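Equipment Planning Grant – Progress Report to the Prilden Fund
September 5, 2019

Purchasing. The Ballness site has received written quotes from two suppliers for the table-clearing cell. Karagiannis quoted the arm, two-finger gripper and controller as one package. Tikent quoted the arm alone, with a lead time of 4 months. No order has been placed. We ask that the equipment line stay open until the simulation work is complete.

Simulation. Trials in the simulated kitchen continue, with cups, bottles and plates set out on a countertop. To date 1,219 grasp attempts have been logged, of which 427 involved a cup lying on its side.

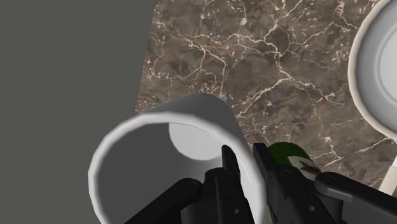 These results bear directly on the budget. A gripper with a wider opening would add $115 per unit in spare fingertips each year – a cost left out of the original application. We propose to meet it from the training line, which is underspent.

Next period. Staff will finish the bottle trials, request a revised quote from Karagiannis and submit a final equipment list for approval. Floor work at Ballness remains on hold until that list is approved.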